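Section 4. Working a shift with the counter-clearing station

Read this section before your first shift. It is for counter staff who used to clear and sort by hand and now share that job with the Stiminau station. Installation is covered in Section 2.

What changes for you

The station picks items off the counter and sorts them. You load the counter, check what the robot is about to do in the Hajdu viewer, and handle anything it declines to pick up. Most people find there is less lifting and more looking at a screen. Sorting quotas per person no longer apply on shifts where the station runs. Break times stay as they were.

Ashwin Kaimal keeps the shift roster and decides who is on the viewer. Nobody should be on it for more than 3 hours at a stretch.

4.1 Before you start

1. Sign in at the viewer with your own name. Do not carry on under the last person's sign-in, even for a short cover.

2. Read the handover note from the previous shift. If there isn't one, call the line lead and wait.

3. Check that the floor inside the yellow line is clear – bags, stools and carts included.

4. Turn the key to READY. The lamp blinks for 20 seconds and then stays on.

CAUTION: Do not reach over the counter while the lamp is on. Turn the key to HOLD first and wait for both arms to stop.

4.2 Loading the counter

5. Spread the items out along the length of the counter. Small items can go near the back, but leave a hand's width between them.

6. Put knives and forks down flat. If a blade is resting against something else, move it yourself with the key at HOLD.

7. Keep cloth away from small items. The station often takes a folded cloth and whatever is under it as one item.

Note: The old rule of loading by size, largest first, came from hand sorting. You can ignore it here.

4.3 Checking the viewer

The viewer draws its views from the Grilladora simulation. There are two close views at the grippers and one wide view over the counter. Colors and textures may not match the real items exactly.

8. Open all three views before you release a run. 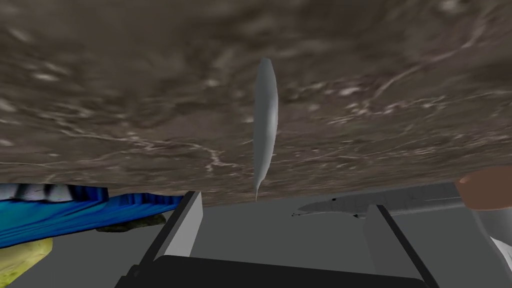
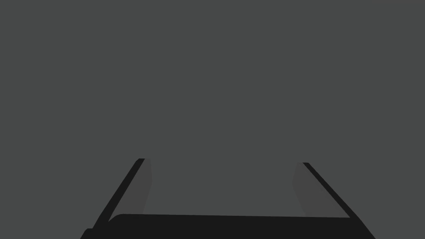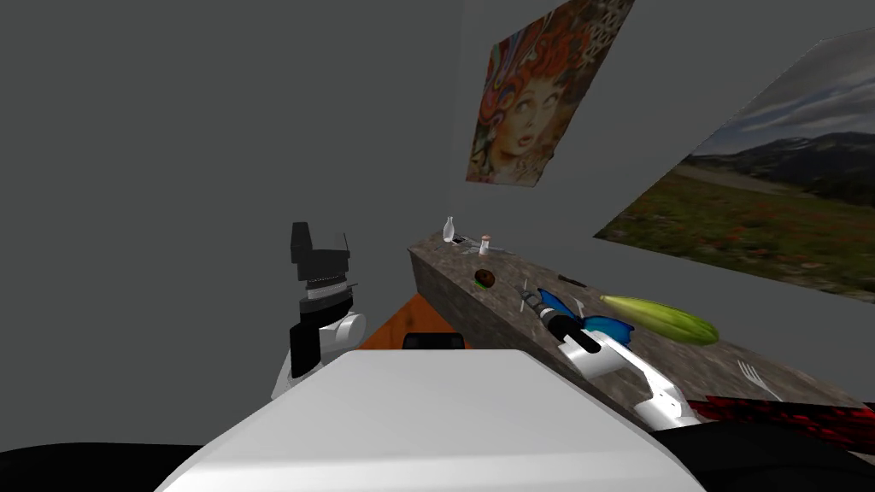 9. In each close view, check that both fingers show and that nothing is between them that you did not expect. A plain gray background in a close view is not a fault by itself.

10. In the wide view, find both arms. One may be held up while the other is low over the counter.

11. Press RELEASE. If you are unsure, press PASS and the item is left for hand sorting. Passes are not counted against you.

4.4 When the station stops

12. Turn the key to HOLD and write down the code on the viewer. Code 254 means the station could not decide between two items; move them apart and release again.

13. If it stops again within 10 minutes, go back to hand sorting and tell Zuleica Queiroz. She has the cabinet key. Do not open the cabinet yourself.

14. Add the stop to the handover note, with the code and the time.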